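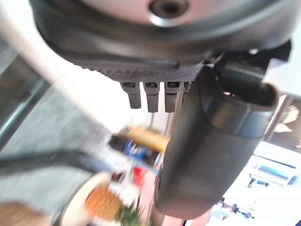

흰 접시 위 주황색 음식과 초록 잎. 뒤쪽에 노랑, 파랑, 빨강 물건이 모여 있음.

2026년 5월 20일, 스톨로브홀름 2층 작업실

원형 유리 테이블 주변 정리와 물건 배치를 다시 했다. 지난번 기록은 피오나 니븐이 썼는데 배치도 한 장만 있고 치수가 없어서, 처음부터 다시 재면서 적는다. 다음에 하는 사람은 이 기록을 기준으로 하면 된다.

먼저 유리 상판 닦기. 바니아 세정제 200 ml를 분무통에 덜어 썼다. 원액 그대로 뿌리면 줄무늬가 남아서 물을 같은 양으로 섞었다. 마른 천으로 한 번, 새 천으로 한 번 더. 상판 가장자리에 흰색 한자가 인쇄된 부분은 세게 문지르지 말 것. 셸던이 예전에 수세미로 밀다가 다른 테이블 글자를 반쯤 지운 적이 있다. 글자 쪽은 천을 접어서 눌러 닦기만 했다.

유리가 투명하니까 아래 카펫까지 다 비친다. 위에 물건이 몇 개만 있어도 바닥이 지저분하면 테이블 전체가 어수선해 보인다. 그래서 이번에는 상판보다 바닥을 먼저 했어야 했는데 순서를 거꾸로 잡았다. 청소기를 돌리고 나니 유리에 먼지가 다시 앉아서 한 번 더 닦았다. 다음번 순서는 바닥, 받침대, 상판.

카펫은 회색이라 웬만한 얼룩은 안 보이는데 부스러기는 잘 보인다. 청소기 노즐을 좁은 것으로 바꿔 받침대 둘레를 돌렸다. 좁은 노즐은 길 수납장 맨 아래 칸에 다시 넣어 두었다. 레이날도가 찾던 것도 이것인 듯하다.

주황색 케이블은 아직 못 정했다. 테이블 밑을 지나가게 두면 의자를 넣을 때마다 걸리고, 벽 쪽으로 돌리면 길이가 모자란다. 마를린 보이척한테 더 긴 것이 있는지 물어봤고 답은 아직이다. 그때까지는 발이 닿는 쪽에 고리가 생기지 않게 펴 두기로 했다. 테이프로 카펫에 붙이는 건 하지 말 것. 뗄 때 털이 같이 뜯긴다.

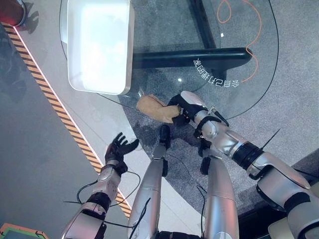 천 종류는 접어서 놓는 것으로 통일했다. 그냥 던져 놓으면 유리 위에서 잘 미끄러지고 사람마다 모양이 달라진다. 긴 쪽을 반으로, 다시 반으로 접고, 접힌 면이 테이블 가운데를 보게 둔다. 상판 끝에서 15 cm 안쪽. 끝에 바짝 붙이면 지나가다 소매에 걸려 떨어진다.

접시는 가운데에서 조금 벗어난 자리에 둔다. 정가운데에 놓아 봤더니 나머지 물건을 둘 데가 애매해졌다. 잎은 접시 안쪽에 두고 가장자리로 넘어가지 않게 한다. 접시를 들어 옮길 때 잎이 먼저 떨어지는 일이 여러 번 있었다. 음식을 따로 옮기고 접시를 나중에 옮기는 편이 낫다.

색 있는 작은 물건들은 한곳에 모았다. 캘럼 퍼니벌은 색별로 줄을 세우자고 했는데, 해 보니 진열대처럼 보여서 그만뒀다. 생활 공간 느낌이 나야 하니 조금 흐트러진 채로 두는 쪽이 맞다고 본다. 캘럼은 동의하지 않음. 두 가지 다 해 보고 다음 모임에서 정하자고 했다.

시간은 정리만 30분 걸렸고, 유리를 두 번 닦은 것은 따로다. 혼자 하기에는 받침대를 돌리는 부분이 제일 불편했다. 상판을 얹은 채로 돌리지 말고 둘이서 들어야 한다. 받침대 발 밑 펠트 하나가 닳아서 교체가 필요하다. 프롤테로 카탈로그 2,753번이 맞는 크기인데 재고 칸이 비어 있었다. 주문서에 적어 둠.

바닥 쪽 물건도 손을 봤다. 털 있는 것은 카펫에 바로 두면 보풀이 옮겨 붙어서, 정리할 때마다 롤러로 한 번씩 밀어 준다. 롤러 심지가 거의 끝났다. 검은색에 광이 나는 물건은 손자국이 제일 잘 남는다. 유리 닦은 천 말고 극세사 천을 따로 써야 한다. 같은 천을 썼더니 세정제 자국이 뿌옇게 남아서 물로 다시 닦았다. 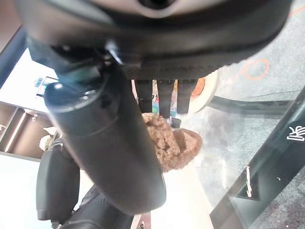

갈색 복슬복슬한 물건과 검고 긴 원통형 물건. 오른쪽은 회색 카펫.

둥근 흰색 물건들은 서로 겹쳐 쌓지 않는다. 12월에 겹쳐 둔 접시 두 장이 붙어서 떼다가 이가 나갔다. 사이에 종이를 끼우면 괜찮다고 하는데 종이가 밖으로 삐져나오면 보기 싫어서, 선반에 세워 두는 칸을 하나 만들까 한다. 치수는 피오나가 재기로 함.

남은 일
긴 케이블 확인 (마를린)
펠트 주문 들어갔는지 확인
롤러 심지, 극세사 천 추가
배치도에 오늘 치수 옮겨 적기. 연필로 적은 것은 공책 뒷면에 있음
세정제 분무통에 희석했다고 라벨 붙이기

배치도는 문 옆 게시판에 걸어 두었고 예전 것은 떼어서 서류철에 넣었다. 옮긴 물건이 있으면 게시판 쪽에 바로 고쳐 적어 주기 바람.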